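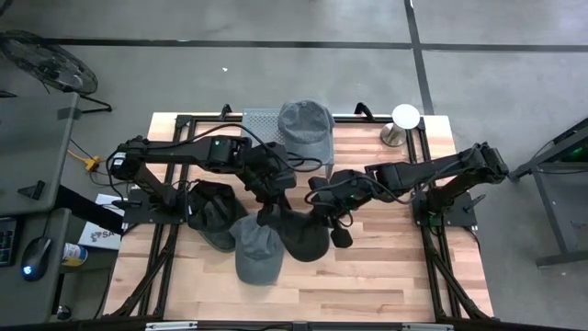 Skindby two-arm bench frame: review after a full season of use
Reviewed by Els Smits
Filed under: Benches and fixtures

We bought the Skindby frame in February to replace a welded table that had been drilled so many times the arms no longer sat level on it. It has had two arms on it ever since, working through soft goods, and at the moment that means baseball caps. This review covers the bench, the mounting plates and the upkeep. I won't go into the arms themselves or the software.

What you get

The kit is black extrusion, corner braces, two arm plates with their lever handles, and a bag of hardware. The top is sold separately. We used a butcher-block top we already had and it dropped in without trimming. The perforated metal stand at the back, which we use as a raised place to pick from and put down on, came from Sayegh and isn't part of the kit. The post with the white disc isn't either.

Assembly

Jad Azar and I put it together between lunch and 5 p.m. The printed instructions are fine up to the diagonal braces, where the drawing shows the left one and leaves you to work out the right. Leave every bolt finger tight until the top is in. We tightened the far rail too early and had to undo it to get the top to sit down.

There are 57 bolts. Ours came with 55, and Skindby mailed the other two. The hex key in the bag is soft and rounded over before we were done, so use your own.

Mounting the arms

The plates are the best part of the kit. Each one takes the arm base on the tabletop side, and the lever locks the plate to the frame. Once the plates are set you can take an arm off for service and put it back without starting over on alignment. Tala Sabbagh pulled the left arm for a wrist cable and had it back on and homed in 15 minutes. On the old table that was a morning's work.

Two complaints. The levers stick out past the plates, and the one on the left is easy to catch with a sleeve. Also, the plate slots are a little wide for our arm bases, so the base can creep sideways before the bolts bite. We added Esska shim washers and it stopped.

Set the arms facing each other with enough distance that both grippers reach the middle of the table and neither elbow has to swing over the other arm. With caps this matters more than it did with boxes. One gripper often has to hold the crown while the other comes in for the brim or the strap, and they end up very close together.

Cables

The kit has no cable management at all. We run the cables along the outside of the links with slack at the wrist. Too little slack and the wrist joint pulls on the connector at full bend. Too much and the loop hangs down into the work and drags across the caps. We started with too much. To set it, drive the wrist to both ends of its travel by hand, mark the cable at the tightest point, and add a finger's width. Check the marks weekly. Ours had slipped by the second week.

I would pay extra for a version with clip points on the plates.

Looking after it

This is the sheet we keep at the bench.

Daily: wipe the top. Look at the fingertips for lint, which caps shed a lot of. Push on each lever to see that it's home.

Weekly: check the bolts on the arm plates and the braces. Check the cable marks. Vacuum the holes in the perforated stand.

Every 216 run hours: take the arms off, clean under the plates, retorque everything, and run the reach check at the four corners of the top before going back to work.

The braces are the ones that loosen. Banafsheh Shirazi put thread locker on them after the second check and they have held since. The clamps on the far rail have stayed put from the start.

Stiffness

Good for the price. With both arms moving fast in the same direction there is some sway at the far rail, enough to see in a tall post but not enough to spoil a grasp. Rasha Awwad runs the same frame at our Sedley shop with heavier arms and had to bolt hers to the floor. We haven't needed to.

Support

Skindby answered the missing bolt email the next morning. A question about replacement levers took nine days and the answer was a link to the catalog.

Rating: 4 out of 5. I took off a point for the cable routing and the hex key. We have a second one on order, this time with the wider plates.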